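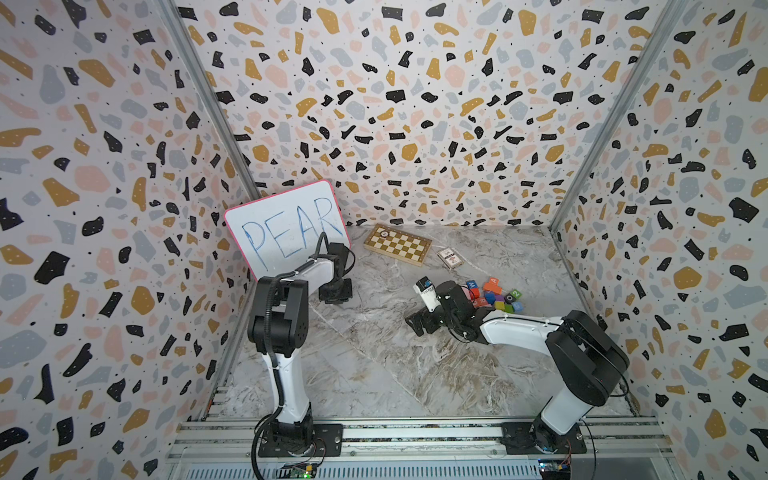 Robots at Work: The Packing Room at Clokinent

Reading level: ages 9 to 12. Words marked with a star are explained at the end.

Clokinent is a company in Istholm that packs toys and games. The toys are made in other places and arrive in large boxes. In the packing room they are sorted, checked, and put into smaller boxes for shops and schools. The company has 49 workers. It also uses robot arms.

One of its products is a name set. A customer orders a word, such as a name or the name of a fruit, and receives the letter blocks that spell it. Every order can be different. A machine that does the same movement all day is not much use for this job. It would need a new movement for each word.

What a robot arm is made of

A robot arm is a row of stiff parts connected by joints. Each joint has a motor inside or next to it. The motor turns the joint, and a sensor* measures how far it has turned. The arm is bolted to a firm base so that it does not slide when it reaches out.

The joints have names borrowed from the human body. The one near the base is often called the shoulder, the one in the middle is the elbow, and the one near the end is the wrist. Past the wrist is the gripper*, the part that holds things. Cables run along the arm and carry power and signals.

Two arms can share one work area. Each one has its own base, and the areas they can reach often overlap. The computer keeps track of both arms at all times. If their paths would cross, one arm has to wait.

How a block is picked up

A person can pick up a block while talking to a friend. For a robot arm the same job is split into steps.

Step 1. Find the block. A camera takes a picture and the computer looks for shapes and colors it has learned. It also has to read the letter. A block can be turned sideways or upside down, and some letters are hard to tell apart when this happens. An M turned over looks like a W. An O looks like a zero.

Step 2. Plan a path. The computer works out how far every joint must turn to bring the gripper to the block. There is usually more than one way to get there. It chooses a path that does not hit anything.

Step 3. Line up. The gripper has two fingers, and the block must be between them. If the gripper is too far to one side, a finger lands on top of the block or pushes it away.

Step 4. Close. The fingers move together until they press on both sides. Too little force and the block slips out. Too much force can damage softer objects, such as a cardboard box.

Step 5. Lift, move, and let go.

A small camera near the gripper helps with Step 3. From high up, a gap of a few millimeters is hard to see. From close by, the same gap fills much of the picture. 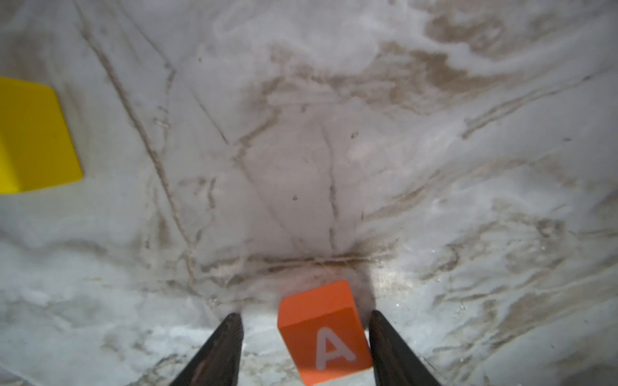 View from the wrist camera. The fingers are open and the block marked A is in the gap between them.

Look at the space on each side of the block. The right finger is very near it. A computer can measure that space and shift the gripper a little before the fingers close.

Why blocks are easy and cards are hard

Blocks are good objects for a gripper. They have flat sides, they are stiff, and they keep their shape. A deck of cards in its box is also fairly easy to hold. One loose card lying on a table is difficult. It is so thin that the fingers have almost nothing to press against, and a smooth table gives them no room to get underneath.

A chessboard is another problem. It is flat and wide, and a small gripper can only hold it by the edge. The weight then pulls down on the far side, and the board may tip.

Size, weight, stiffness, and surface all matter. Before a new product goes to the arms, workers write these down on a form. At Clokinent the form is called a Zalinard sheet, after the computer program that reads it. If the sheet shows that a product is too thin, too soft, or too heavy, it stays with the human packers.

What the work was like before

Before the arms came, name sets were packed by hand at a long bench. A packer read the order, walked to the shelves, took the letters from 86 bins, and walked back. There were bins for each letter in different colors, and more for numbers.

In a normal shift, one packer finished 40 sets. The walking took up more time than the packing. The most common mistake was a missing letter in a long word. The second most common was a letter that had been put back in the wrong bin.

Packers also had sore wrists and shoulders. Reaching for the top row of bins was part of the job, and so was bending down to the lowest one.

What changed

The arms now pick the letters for short words. A person checks each set before the box is closed. With both arms running, the room sends out 300 sets in a shift.

Some jobs became smaller. Fewer people pick letters from bins, and they walk less. Some jobs became larger. Orders leave faster, so more boxes have to be loaded, labeled, and sent. Three packers moved to the loading area when the arms were switched on.

There are also jobs that were not in the packing room before:

Cell operator*. This person starts and stops the arms, clears blocks that have fallen, and decides when it is safe to go near. Two of the operators used to be packers.

Checker. This person compares the finished set with the order. The computer checks too, but it can be wrong about a letter, and a customer would notice.

Trainer. This person shows the system new objects. Objects are placed in many positions, close together and far apart, facing different ways, and the cameras record each arrangement. A trainer may spend a whole morning moving the same blocks around a table.

Maintenance technician. This person replaces worn cables, tightens bolts, and cleans the camera lenses.

Not everyone liked the change. Some packers said the room was louder and that there was less time to talk. Others were worried that their jobs would disappear. The company held meetings every month in the first year, and workers asked for two things: training during paid hours, and the right to stop the arms at any time. Both were written into the rules of the packing room.

Learning to be an operator takes six weeks. The course is given at the Marquez building, across the yard from the packing room. People who take it do not need to know how to write computer programs. They do need to read error messages, keep a log, and notice when an arm sounds different from the way it did the day before.

Safety

A robot arm does not know that a hand is a hand unless it has a sensor for that purpose. It follows its path. These rules apply in the packing room:

— Stay outside the yellow floor line while an arm is moving.
— Tie back long hair and take off scarves before crossing the line.
— Never reach in to straighten a block. Stop the arm first.
— Know where the red stop button is. Anyone may press it, and visitors may press it too.
— After a stop, only an operator may start the arm again.

An arm that is standing still may be switched off, or it may be waiting for its next instruction. The two look the same from outside.

Things people still do better

People are better at surprises. If a box arrives with a torn corner, a packer can feel whether the contents are loose. If an order says PAER, a packer will guess that the customer wanted PEAR and ask. The arm will spell PAER.

People can also change from one job to another in a few seconds. At the end of the day they fold boxes, sweep the floor, and count the bins. Each of those jobs would need its own program, its own testing, and perhaps a different gripper.

Try it at home or in class

You need: one toy block, a blindfold, and a partner.

Put on the blindfold. Hold your thumb and one finger like a gripper. Your partner is the camera and may say only these words: left, right, forward, back, down, close, up. Try to pick up the block. Then turn the block to a different angle and try again. Write down how many instructions you needed each time.

Word list

Cell operator: a person who runs a work area where robots are used.
Gripper: the part at the end of a robot arm that holds objects.
Sensor: a device that measures something, such as light, force, or position.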